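Filed under: Teaching / Robot software / Handouts
3 comments - 12 shares

Week 5 handout: What the wrist camera gives your policy, and what it doesn't

Notes by Mariama Agyeman. Read before the lab. Bring the log viewer already installed.

Last week we drew the usual diagram: camera in, network in the middle, joint targets out. It is a tidy diagram and I distrust it. The box marked "perception" gets credit for whatever goes right, and when the arm misses, people blame the controller. Today we look at what goes into that box.

The Plerkcombe set has 642 episodes. The paper that came with it reports a success rate and says very little about the frames. When I went through the wrist stream for our lab copy, more than 40 episodes had long stretches in which I could not have told you where the edge of anything was. The policy was trained on those stretches with the same weight as the clear ones.

Take a single wrist frame from the lab set. Before you read on, decide what you would label in it, and how sure you would be.

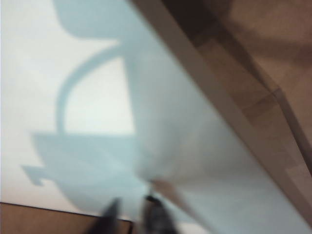

Fig. 2. Wrist view under motion blur. Light blue mug-like shape on white, gripper fingers at the bottom.

Most students write "mug" straight away. Fair enough, the loop looks like a handle. But is it a mug, or a flat shape of one? The blue has no texture to help you, and a white panel hazes over its right side. A detector will still hand back a box and a score. I have seen Fullach return a high score on frames no better than this, and a high score is not a measurement of depth.

Points to argue about in the lab:

- Blur and exposure. A shorter exposure cuts blur and costs you light. Check what your driver is set to before you add a deblurring network. Two groups last year wrote the network first.

- Time stamps. Tamico stamps a frame when it reaches the host. If the arm is moving, the pose you pair with it is already wrong. Measure the delay yourself; do not copy the number from the manual.

- Single frames. If your planner can replan from one bad frame, it will. Adjei keeps a short history and holds the last estimate when sharpness drops. This helps, though it also means the arm can carry on confidently towards an old answer.

- Masks. The fingers are always in the wrist view. Some people mask them out. Try it both ways and report both, including the one that spoils your story.

Exercise. Write a sharpness filter and rerun the evaluation with the worst frames dropped. Then drop the same number at random. If the two results match, your filter has done nothing, however nice the plot looks. Hand in the code, both tables and half a page on what you would not claim from them.

We use cookies to remember your settings and count visits. Accept all | Manage choices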